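Wukley cloth bag in red: three months in

I bought mine on the market at Udbridge in January, mainly because it had started to rain and my library books were under my coat. It was £5. I wasn't expecting much for that, and I certainly wasn't expecting to be writing a review of a bag, but it's the one I grab every time now, so here we are!

First things first, it weighs 155 grams. I put it on the kitchen scales because I'd read that the Pascual one (which my sister swears by, and which costs a good deal more) was lighter, and it is, but only by a whisker. Scrunched up, the Wukley goes in the side pocket of my rucksack with room left for a banana. It doesn't come with a little pouch to stuff it into, and I'm glad, as I've lost every one of those I've ever owned.

It holds more than you'd think. A normal midweek shop for me is milk, spuds, a couple of tins, bread on top and whatever's been reduced, and that all goes in without anything poking out. I've also used it for swimming things, for a pair of walking boots on the train to Drurnholm, and once for a very cross teapot's worth of broken china on its way to the tip, and it didn't tear. With the boots in it did dig into my shoulder a bit by the time we reached the station. The handles could do with being wider, or padded, or something.

Now the grumbles. There's no pocket inside, so keys sink to the bottom and you end up rummaging at the front door with everything on the step. And it won't stand up by itself, not even half full. Put it down in the car boot and it keels over, and off go the onions. I've taken to wedging it against the spare coat.

The other thing is the dye. Do wash it alone the first time! I'd popped mine in with tea towels and they came out a sort of salmon. Second wash was fine, third was fine, and I've since been brave enough to put it in with jeans.
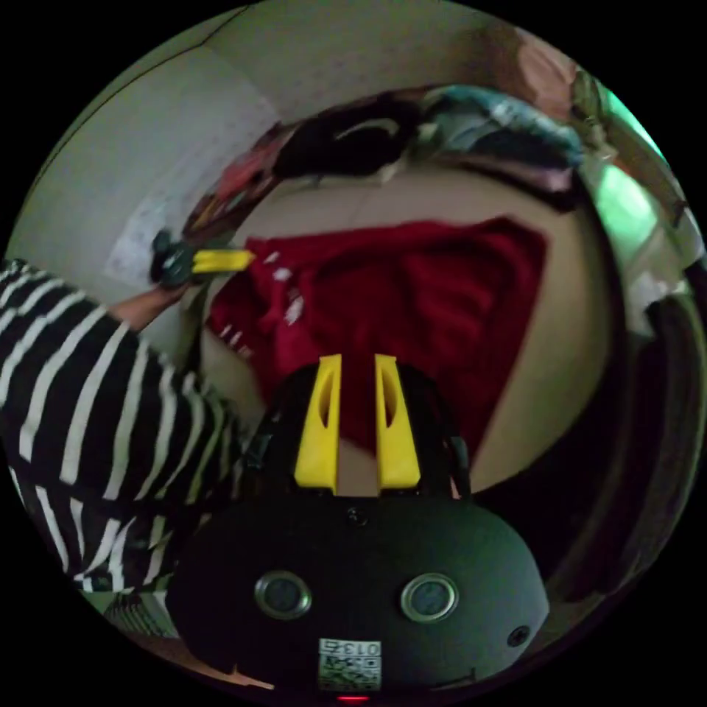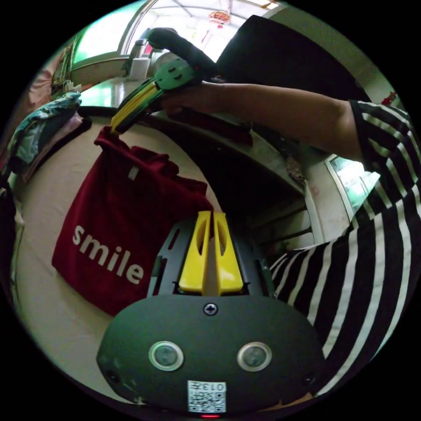
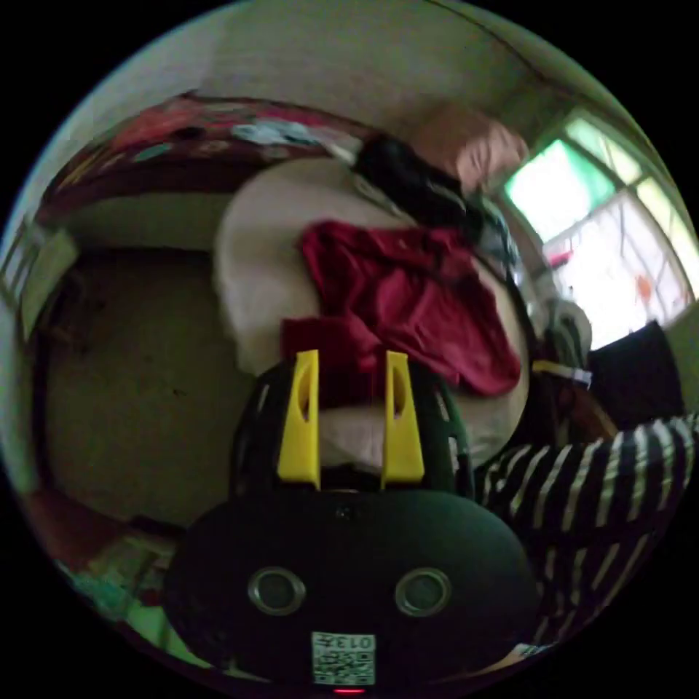
I don't iron it and I don't suppose anyone would. I did wonder whether the crumpled look would bother me, as the fabric takes a crease and keeps it, and mine lives in a ball from one week to the next. It doesn't, much. You can see in the second picture how the top stays all rumpled even when the bag is hanging up, but lower down the "smile" is still perfectly easy to read in those big white letters, so the message gets through. I did unpick the little white label near the top of mine, and I'd say go carefully with the scissors, I nearly went through the seam.

I've been back to the stall for two more as presents, so that's 3 altogether, and one of those went to someone who carries 29 exercise books home every Monday. No complaints so far, though she did ask if it came in navy. The man said not yet. Four stars from me, and it would be five with a pocket.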